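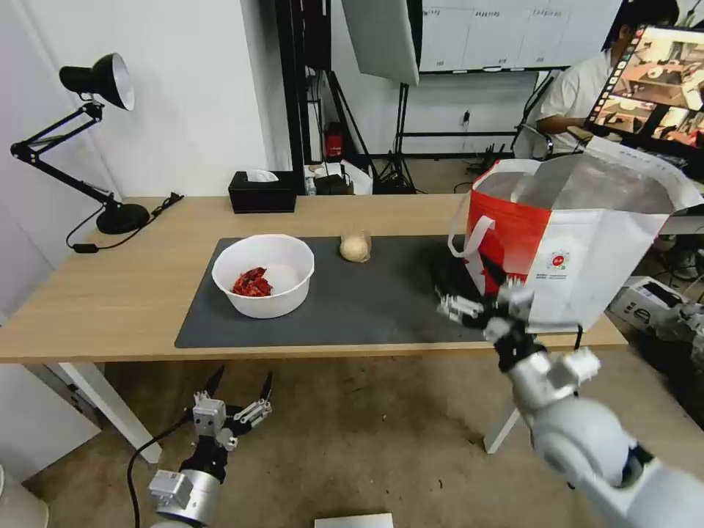

Teaching a two-arm kit to pack a bag is a good first project once the Clindero starter kit is bolted down and calibrated. It uses both arms, it takes up one tabletop, and the groceries cost very little. The steps on this page go from a bare table to a packing routine you can run from the tablet. A dark mat under the work area, with a white bowl on it and an open shopping bag to the right, is a layout that suits the kit well, and we use the same one in all the steps that follow. Dried red chilies in the bowl and one round item in clear plastic wrap are enough to start with. You can add more items once the first two go in cleanly.

The page assumes you have the Clindero kit with the five-finger option. If you bought the two-jaw version, skip step 5 and use the grip settings in the booklet that came with it.

What you need

Clindero two-arm kit, firmware 16 or later
The tablet with the Flititz teaching app installed
A table that does not rock
A dark, non-shiny mat, big enough to cover the front half of the table
A light-colored bowl with a wide rim
A shopping bag that stands up by itself
Two or three grocery items
A desk lamp, if your room light is uneven

The kit sells for $1,915 with both arms, both hands, the head camera and the mounting post. The tablet is not included. Flititz runs on most tablets made in the last few years, but the free version only stores 13 recordings, and you will go past that on this project. The paid version is a one-time purchase.

Step 1. Set up the table

Put the mat down first and line its front edge up with the front of the table. Tape the two back corners. The hands will brush against it a lot in the early recordings, and if it slides the saved positions will be off.

Set the bowl on the left part of the mat. Stand the bag on the right, open side up, and spread the opening as wide as it will go. Let the handles hang outside. A handle lying across the opening is the most common cause of a snagged finger.

Keep everything you don't plan to move toward the back of the table. The kit ignores objects outside the work zone, but the arms still need room to swing.

Step 2. Check the light

Open Flititz and go to Camera, then Preview. Look for bright spots on anything wrapped in plastic. A small shine is fine. If a white patch covers most of the item, tilt the lamp away or move it farther back. Also look inside the bag. Insulated bags with a silver lining can throw light back at the camera and the app may mark the lining as an object. If this happens, turn the bag a little and check the preview again.

Do this at the same time of day you plan to record if the room has windows. Our first set was made at 4 p.m. and the second the next morning, and the app treated the mat as two different surfaces.

Step 3. Mark the work zone

In Preview, tap Zone and drag the four corners so that the mat and the bag are both inside. Leave a hand's width past the far side of the bag. Tap Save.

Now tap Test Reach. Each arm moves slowly to the corners of the zone it can get to. Keep one hand near the stop button. If the right arm stops short of the bag, move the bag closer. Don't stretch the zone to fit. The app will let you, but the arm will time out later and you will have to start the set again.

Step 4. Set the rest positions

Both arms need a place to go between moves. For the left arm, we set the rest position below the edge of the table, where it is out of the camera's view of the bowl. For the right arm, choose a spot in front of the bag, a few inches clear of it.

Go to Arms, then Rest, move each arm by hand to where you want it, and tap Hold. Check the cable on the left wrist while you are there. It should curve freely and not pull when the wrist turns. If it pulls, loosen the clip nearest the hand by one notch.

Step 5. Set the grip

Grip strength goes from 1 to 10. These are the values we ended up with:

Wrapped round item: 4
Dried chilies: 2
Bag edge: 3
Rim of the bowl: 5

Dried chilies break easily, and the broken ends get into the finger joints. Start at 2 and leave it there unless the hand drops them. Fadi Kanaan, who wrote the grip section of the Clindero booklet, suggests 3 for dried goods. On our kit that was too much.

Step 6. Record the first item

Start with the wrapped item. It is one object with a simple shape.

Tap Record.
Move the right hand over the item, fingers open.
Lower, close the grip, and wait one second.
Lift straight up until the item is higher than the top of the bag.
Move across, lower it a little way into the bag, and open the hand.
Lift straight up again before you go back to the rest position.
Tap Stop.

Play it back once with nothing on the mat, then once with the item. If both look right, record the same move again with the item in a slightly different place. You want at least ten good recordings before you train.

Step 7. Record the bowl

The bowl takes two arms. The left hand holds the rim and the right hand picks the chilies. Have the left hand close on the rim first and stay closed until the right hand is clear of the bowl. In Flititz, tap Link Arms before you record, or the two arms will play back at different speeds.

Move the chilies around between recordings. If they are always bunched up on one side, the hand will keep going to that side even when it is empty. Maya Issa tested this step for us and had to redo her whole set for this reason.

Do not try to get the last chili. Stop the recording when a few are left and tip them out yourself.

Step 8. Train and run

Tap Train and leave the tablet plugged in. Our final set took 233 minutes on the tablet. The app has an option to send the job to the Zerkent online service, which is faster but costs extra per job. We have only used it once and can't say much about it.

When training is done, reset the table, tap Run, and set the speed to Slow. Watch the full routine before you go up to Normal. We have not had good results at Fast with anything in a bowl.

If something goes wrong

The hand pushes the bag over. Put something flat and heavy in the bottom of the bag, or fold the top edge down so it is lower.

The fingers close before they reach the item. Run Hand Zero again from the Arms menu. This needs doing after every firmware update.

The app loses the bowl. Check that it is not sitting half off the mat. A white bowl on a light table is hard for the camera to pick out.

The right arm stops in the middle of a move. Look at the joint light. Amber means it hit the edge of the zone, and red means it is too warm. Let it cool for 15 minutes with the power off.

Parts

Replacement fingertips are sold in packs of four. The Srour fingertips also fit and are a little softer, which helps with plastic wrap, but they wear faster. Tighten the fingertip screws by hand only.

Steps by Najwa Najjar. Grip values updated in February for firmware 16.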